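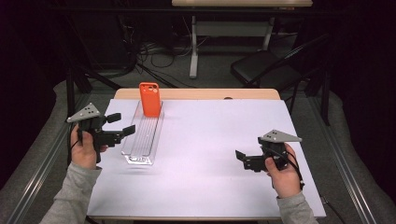
Fig. 1. Table blanche, un drap clair, une pince noire dans chaque main.

Mumo-avis : carte de données
Version 2, dernière révision en septembre
Responsable : Bakari Athumani

Résumé

Mumo-avis est un corpus d'avis de consommateurs en français portant sur des accessoires de téléphone : coques, câbles, chargeurs, supports de voiture. Les textes viennent de deux boutiques en ligne, Skindmont et Plavgate, qui nous ont cédé leurs exports avec l'accord écrit de leur service juridique. On nous demande souvent si ce corpus permet de mesurer la satisfaction des clients. À notre avis, non, et la suite de cette carte explique pourquoi nous restons réservés sur à peu près tout ce qu'on voudrait lui faire dire.

Contenu

Le corpus est découpé en 34 fichiers, un par catégorie de produit. Chaque ligne contient le texte de l'avis, la note donnée par l'acheteur, la catégorie, la boutique d'origine et un champ « suspect » dont il est question plus bas. Les pseudonymes ont été retirés. Les fautes d'orthographe, non : les corriger revenait à décider à la place de l'auteur ce qu'il avait voulu écrire, et nos premiers essais de correction automatique transformaient « coque » en « coq » avec une régularité décourageante.

Les fichiers sont en texte tabulé, encodés en UTF-8. Un guillemet mal fermé traîne encore dans la catégorie « supports ». Nous le savons, il sera traité dans la prochaine version.

D'où viennent les notes

Les deux boutiques utilisent une échelle de une à cinq étoiles, mais Plavgate préremplit le formulaire à cinq. L'acheteur pressé valide sans y toucher. Skindmont laisse le champ vide et obtient des notes nettement plus étalées. Toute comparaison entre les deux boutiques fondée sur la note moyenne nous paraît donc sans valeur, y compris celle qui figurait dans notre propre version 1 et que nous avons retirée.

Il faut aussi se méfier des avis déposés le jour de la livraison. Ils parlent de l'emballage, du facteur, de la couleur, très peu de l'usage. Un acheteur qui écrit « protection parfaite » le soir où il déballe sa coque n'a probablement encore rien fait tomber.

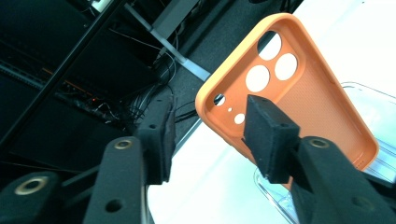
Fig. 2. Coque orange, côté intérieur, avec trois ouvertures rondes pour l'appareil photo.

La catégorie « coques » est la plus fournie et la moins fiable. La formule « conforme à la description » y revient sans cesse, alors que la description du vendeur change parfois après la vente. Nous n'avons pas accès à l'historique des fiches produit. On ne peut donc pas savoir à quoi l'avis était conforme.

Le champ « suspect »

Garside, le prestataire qui a fait la première passe d'annotation, proposait un score d'authenticité calculé par un outil maison. Nous avons demandé comment ce score était obtenu et n'avons pas reçu de réponse exploitable. Le score a été supprimé. À la place, 12 annotateurs ont relu un échantillon et coché « suspect » lorsque le texte leur semblait copié, payé ou écrit par le vendeur.

Leur accord est faible. Dans la catégorie « câbles », plus de 57 avis ont été cochés par un seul relecteur et laissés intacts par tous les autres. Nous publions les votes bruts, sans majorité calculée, et déconseillons d'entraîner un détecteur de faux avis là-dessus. Ceux qui le feront quand même sont priés de ne pas écrire que le détecteur a été « validé » sur Mumo-avis.

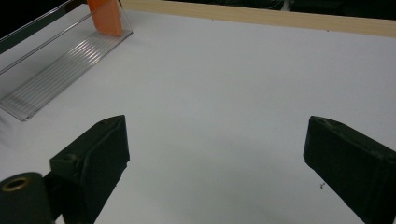
Les avis très courts posent un problème à part. « RAS », « nickel », « bof » : impossible de dire s'ils sont sincères, et les relecteurs ont presque toujours renoncé à voter. Ils portent la valeur « na » dans le champ, à ne pas confondre avec un zéro.

Usages que nous jugeons raisonnables

Étude du vocabulaire et des tournures de l'avis en ligne.
Tests de robustesse sur du français peu soigné.
Exercices de nettoyage de données en cours.

Usages que nous déconseillons

Classement de marques ou de vendeurs.
Prévision des ventes ou des retours.
Toute phrase commençant par « les Français pensent que ».

Signaler une erreur

Écrire à Bakari Athumani en indiquant le nom du fichier et le numéro de ligne. Les demandes de retrait d'un avis par son auteur passent avant le reste. Les propositions de score automatique seront lues si la méthode de calcul est jointe.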